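Looking After a Counter Arm: Cleaning, Checks and Small Repairs
Posted Jan 25, 2022 in Workshop Tips

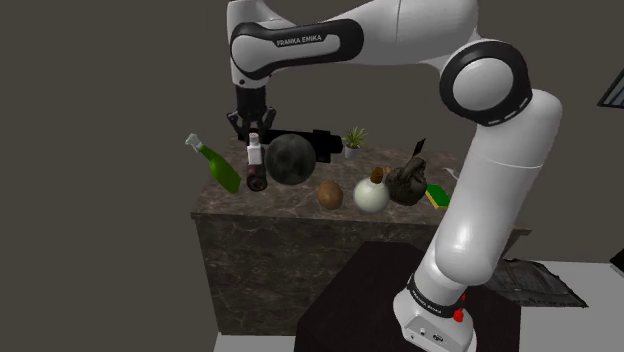
Most of the trouble people write to us about comes from dirt, a bad cable run or a gripper that has drifted out of true. You can take care of all three with a cloth, a hex key set and an hour in the afternoon. The notes below are for a single arm with a two-finger parallel gripper working over a kitchen-type counter. Where your manual says something different, go with the manual.

Before you start

Move the arm to its parked pose, stop the program and cut the power at the controller. Wait 60 seconds before you put a hand near the joints. An arm can sag a little when the brakes are released, so never release them with anything under the gripper. Clear the counter first. Bottles go in a bin on the floor, and anything round goes in with them or it will roll.

Cleaning the housing

White covers show everything. Use a soft cloth dampened with water and a drop of dish soap, then a second cloth with plain water. Do not spray cleaner at the arm. Spray the cloth, and do it away from the machine. Liquid runs down the links and sits in the seams at the elbow, and it is slow to dry there. Stay away from scouring pads too. The green side of a kitchen sponge will dull the finish in one pass.

Glossy bands scratch easily. We use the yellow microfiber cloths from Plekeo on those and wash them without fabric softener.

Gripper fingers

Wipe the fingertips after every session with produce. Potato starch dries to a film and things start slipping. Onion skin gets into the finger slides, and a dry paintbrush is the best thing for it.

Once a month, close the fingers on a strip of paper and pull. It should drag evenly from one side to the other. If one corner lets go, loosen the finger screws, close the gripper lightly, and tighten them again a little at a time, going back and forth between the two sides. Run the homing routine afterward. Skipping it gives you wrong widths all day.

If the tips have rubber pads, change both together. Ours are from Bando, part 1635, and they last from January to June with light use.

Base and mounting

Check the base bolts every 2 weeks on a wooden mount and every 3 months on steel. Wood gives a little as the seasons change -- more than you would think. Mark each bolt head and the surface beside it with a paint pen so you can see at a glance if one has turned. Do not go past the torque in the manual.

Keep the floor near the base clear of rags, mats and loose cords.

Cables

Leave slack at the elbow. Move the arm by hand through its full reach, with the guiding mode on, and watch for any spot where the cable pulls tight. Hook-and-loop ties are better than zip ties here -- you will be redoing them.

After the work

Power up, home the gripper, and run your usual program at low speed with the counter empty. Listen at each joint. A new click or a grinding sound means stop and call your dealer. Papadakis and Vindomis both take arms in for joint work, and neither wants the covers off before it ships.

Write the date and what you did on a card and tape it inside the controller cabinet.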